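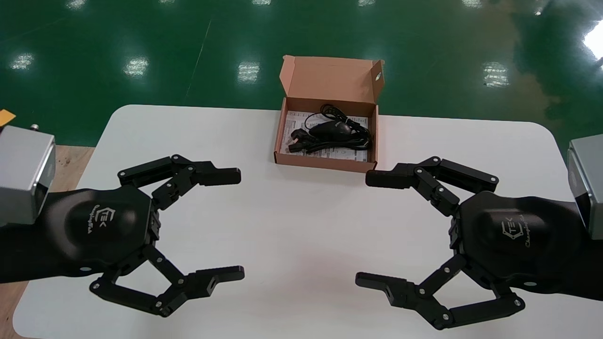
有一位读者在上一版手册的意见页里写道，他按照说明把鼠标放回盒子以后，盖子总是关不平，右边高出来一点，他想知道是盒子坏了，还是他放的顺序错了。在大多数情况下是顺序的问题，或者是线圈绕得太大。所以我们把这一节重新写了，步骤比以前分得细，请您从头读一遍，即使您以前已经装过很多次。

第四节　有线鼠标的取出、检查和重新装盒

4.1　这一节说明什么

本节适用于 Penura 有线鼠标和它的纸盒。纸盒是一片牛皮纸板折成的，盖子和盒身连在一起。盒子里应该有两样东西：一张折好的说明书，一只带 USB 线的鼠标。线上应该有一根扎丝。如果您收到的是 Suretti 的无线型号，请看第六节，那里的盒子里面多一格放电池，折的方法也不一样。

在下面三种情况下需要用到本节：

（一）客户退回来的鼠标，要检查以后再装回去。
（二）展示用的鼠标，用完要收好。
（三）从大箱里抽出来检查的鼠标。

本节不讲纸盒怎样从平板折成盒子。这个内容在第二节。

本版从5月4日起使用。旧版手册的第四节请不要再用，如果墙上还贴着旧版的步骤图，请把它取下来。

4.2　开始之前

请准备一张干净的、平的桌子，桌面最好是浅颜色的，这样黑色的线和小零件掉在上面容易看见。桌子的大小没有特别规定，但是盒子打开以后，盖子要能立起来，盒子的前面还要留出放鼠标和线的地方。

您还需要：

软布一块，干的。
备用扎丝几根，白色。
备用说明书几张，请检查语言版本和箱子外面的标签是一样的。
一把软尺，或者桌边上贴好的刻度。
一个小托盘，用来放换下来的旧扎丝。

注意：请不要在桌子上放带墨水的笔。说明书的纸很容易吸墨水，鼠标底面的白色小标签也是。

注意：请不要用美工刀打开盒子。这种盒子没有胶，只有插舌。用刀会把盖子的边划破，划破的盒子不能再用。

4.3　打开盒子

1. 把盒子放在桌子上，插舌向着您自己。
2. 用两个拇指从下面推插舌，慢慢地推出来。
3. 把盖子向后翻，让它立在盒子的后边。新盒子的纸比较硬，盖子自己能立住。用过几次的盒子，盖子可能会往前倒，这时候请用手再往后压一次折线。
4. 把盖子两边的小翼打开，不要折断。

说明：盖子右边的小翼上有一个小圆孔。它是做盒子的时候就有的，请不要把它当作破损，也不要用胶带贴住。在 Jekinside 仓库，曾经有一批盒子因为这个孔被放进了次品区，后来又全部拿出来了。

5. 先不要拿东西，看一看盒子里面的样子。鼠标应该在说明书的上面，线应该围着鼠标，或者成一束放在旁边。如果说明书在鼠标的上面，请在记录表的“原状”一栏写“纸在上”。

4.4　取出鼠标和线

1. 一只手拿住鼠标的两边，另一只手拿住线束。两样东西要同时拿起来。
2. 把它们放在盒子的前面，或者盒子的旁边，不要放在盖子上。
3. 说明书如果不需要换，可以留在盒子里面不动。

注意：请不要只拉着线把鼠标提起来。鼠标的重量虽然不大，可是线和外壳连接的地方是最弱的地方，拉的次数多了，里面的线芯会断，外面却看不出来。如果鼠标从桌边掉下去，挂在线上，请把它拿回来，并且在检查的时候特别看一下这个连接的地方。

4. 解开扎丝。扎丝的两头是拧在一起的，请向反方向转，不要硬拉。
5. 旧扎丝如果还直，可以再用。如果中间有断的地方，金属丝露出来了，请放进小托盘，用新的。
6. 把线展开，放松，让它在桌子上躺一会儿。线有“记忆”，刚刚解开的时候会自己卷回去，这是正常的。

4.5　检查

检查按照从插头到鼠标的方向做，这样不容易漏掉。

1. 看 USB 插头的金属部分。它应该是亮的，没有弯，没有黑点。里面不应该有纸屑。有纸屑的时候请轻轻地敲出来，不要用针挑。
2. 用手指沿着线慢慢地摸过去。有硬结、有裂口或者有发粘的地方，请停下来做记号。
3. 看线进入鼠标外壳的地方。护套应该是紧的，轻轻动一下，不应该转。
4. 把鼠标翻过来，看底面。小标签应该平，字应该能读。标签翘起来一个角的，可以压平；翘起来一半以上的，请送到换标签的地方。
5. 看脚垫，用指甲轻轻碰一下边，脚垫不应该移动。
6. 按左键、右键，滚动滚轮。声音应该是清楚的。本节不要求把鼠标接到电脑上，需要通电检查的，请看第五节。
7. 用干的软布擦外壳。不要用酒精，外壳是哑光的，用酒精擦了会留下亮的印子。

检查不合格的鼠标，请不要装回原来的盒子。把它和它的线一起放进透明袋，写上编号，放在退件箱里。盒子如果是好的，可以留下来继续用。 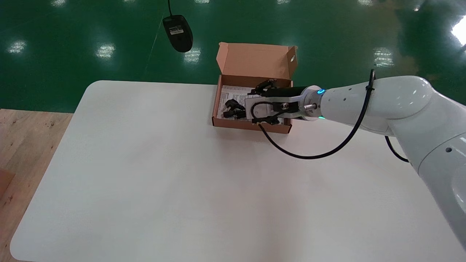

盒子能不能继续用，要看三个地方：折线、插舌和四个角。折线可以有白印，但是不可以裂开。插舌可以软一点，但是插进去以后要能自己停住。四个角如果有一个被压扁了，这个盒子就不要再给客户用，可以用来做内部的周转。我们没有规定一个盒子最多可以用几次。Texier 的同事做过一个试验，他们把同一个盒子开关了30多次，插舌还是能停住，可是折线那时候已经很难看了，所以请您用眼睛来判断，不要只看次数。

关于盒子的编号，也在这里说一下。编号印在盒底的外面。从1,001号开始，盒底的纸板换成了厚一点的一种，里面的高度就少了一点点。以前用旧盒子习惯了的人，可能会觉得新盒子“变小了”。对于新盒子，4.6里面关于线圈长度的要求请一定遵守，在旧盒子上稍微长一点也能关上，在新盒子上就不行。前面那位读者遇到的很可能就是这种情况。

4.6　把线收好

这是本节最重要的部分，也是错得最多的部分。

1. 把鼠标放在您的左边，USB 插头放在您的右边，线在中间拉开，不要有扭转。
2. 从靠近鼠标的一端开始，先留出一段不绕的线，长度是一个手掌的宽。
3. 然后把线来回地折，折成长的圈，每一圈的长度不超过11厘米。请不要绕在手指上，绕在手指上的圈是圆的，太高，放进盒子里盖子会被顶起来。
4. 折的时候每一圈都和前一圈一样长。有一点不齐没有关系，差一个指甲的长度可以接受。
5. 最后留出 USB 插头，让它在线束的外面，不要包在圈的里面。
6. 把线束拿在一只手里，拿住下面的一半。手不要太用力，线束能立住就可以。
7. 另一只手拿扎丝，从后面绕过线束，在前面交叉，拧两转到三转。
8. 把扎丝的尖头向里面弯，贴着线束。尖头向外会刺破说明书，也会刮到手。
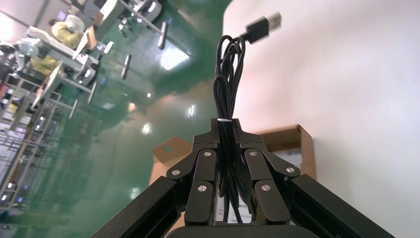 图 4-3　扎丝绕在线束上，USB 插头留在外面

扎好以后，请拿着线束轻轻地摇一下。圈会动一点，可是不应该有一圈掉出来。如果掉出来了，说明扎丝太松，请再拧半转。如果扎丝的地方线被压出了一个很深的沟，说明太紧，请松开半转。对于拧多紧，很难用文字说清楚，新来的人请先用废线练习几次。

注意：不要用橡皮筋代替扎丝。橡皮筋时间长了会粘在线的外皮上，夏天特别快，我们在7月收到过这样的退货，线上有一道一道的印子，擦不掉。

注意：不要用塑料扎带代替扎丝。客户要用剪刀才能打开，容易剪到线。

4.7　放回盒子

1. 看说明书。纸上没有折角、没有脏的地方，可以继续用。需要换新的时候，新的一张请按照原来的折痕折，有字的标题页向上。
2. 把说明书平放在盒底。说明书的边要在盒子的里面，不要爬到盒壁上去。
3. 把鼠标放在说明书的上面，按键的一面向上。
4. 把线束放在鼠标的旁边。如果盒子比较紧，可以让留出来的那段线围着鼠标走半圈，然后再放线束。
5. USB 插头放在左前角，平放，金属部分不要顶着纸壁。顶着纸壁的插头在运输的时候会慢慢把纸磨破。
6. 用手掌在上面轻轻地过一下，感觉有没有哪里比盒壁高。高的地方通常是扎丝的结，把线束转一下，让结在侧面就可以了。

说明：有的人喜欢先把线束放进去，再放鼠标。这样也能关上盖子，但是客户打开的时候第一个看到的是鼠标压在线上，所以请按照上面的顺序做。

4.8　关盖子

1. 把盖子两边的小翼向里折。先折左边，再折右边。
2. 盖子向前翻下来，小翼要进到盒壁的里面，不可以在外面。
3. 在插舌插进去以前，先停一下，从侧面看盖子是不是平的。
4. 不平的时候，请重新打开，回到4.7的第5步。不要用力压。
5. 平的时候，把插舌插到底，会感觉到轻轻的一下阻力。

盖子右边高出来，请先看右边小翼是不是折进去了，再看线束。盖子中间鼓起来，原因差不多总是线圈。前边关不上，请看说明书有没有滑到前面去，夹在插舌那里。

4.9　记录和放进大箱

1. 在记录表上写盒底的编号、日期和您的工号。换过说明书的写“纸”，换过扎丝的写“丝”，两样都没有换的画一条横线。
2. 把小盒立着放进大箱，插舌向上。
3. 一个托盘最多放400个小盒。没有放满的托盘也可以走，但是请把空的地方用纸垫填上。
4. 大箱靠墙放，箱子侧面的手孔向着外面，这样后面的人搬的时候手能伸进去。

如果当天的记录表写完了，可以用背面。背面没有格子，请自己画线。

4.10　常见的问题

线太硬，折不成长圈。
天气冷的时候线会变硬。请把鼠标和线在室内放一段时间再折。不要用热风吹。

扎丝不够长。
请检查扎丝是不是拿错了。Suretti 无线型号的配件袋也用白色的扎丝，比较短，只适合扎小袋子的口。

说明书少了一张，或者多了一张。
少了请补上。多了的请看两张的语言版本，如果一样就取出一张；如果不一样，请先不要动，告诉班长，有些订单是要求放两张的。

盒子上有旧的快递标签。
能完整撕下来的就撕下来。撕的时候把表面的纸也带起来的，请换盒子。

鼠标放进去以后在盒子里会动。
可以动一点点。如果摇的时候有撞到盒壁的声音，请看是不是把线束放得太靠后了，前面空出来了。往前移一下通常就没有声音了。

下一节：第五节　通电检查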